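Getting Your Kitchen Table Ready for a Video Job Interview

Posted 28/05/2022

My last three interviews were all done from the kitchen table, and I've picked up a few household tricks along the way that I'm happy to pass on. The first was with a company called Trundside, and I was so busy rehearsing my answers that I forgot the dishwasher was running. It got to the noisy part just as they asked about my weaknesses!

So start with the noises. Turn off the dishwasher, the dryer and the kitchen timer, and if your refrigerator hums, move to the far end of the table. A folded bath towel under the laptop takes care of most of the rattle from typing, and a tablecloth helps with the echo too – the thicker the better.

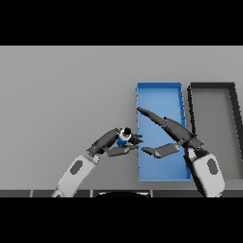 Next, the light. Face the window if you possibly can, and hang a thin white pillowcase over the curtain rod if the sun is strong. For evening calls I use an ordinary lamp with a cream shade, set behind the laptop and a little to one side (straight behind gave me a shiny forehead).

Raise the screen until the camera is level with your eyes. Two casserole dishes turned upside down do the job nicely in my house, with a rubber jar opener on top so nothing slides. Do test it with a good nudge before you trust your laptop to it. 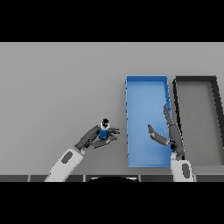 Tape your notes to the wall just above the screen, in big letters, and keep them short. I once printed out my whole work history for a Flikell interview, and the shuffling of paper was dreadful. Painter's tape comes off clean, but pull it slowly if your paint is old.

Water goes in a mug with a wide bottom, well away from the keyboard. Iron your shirt the night before and hang it on the back of a door, and eat something plain beforehand. My longest call ran 90 minutes, and I thought about toast for the last 35 of them.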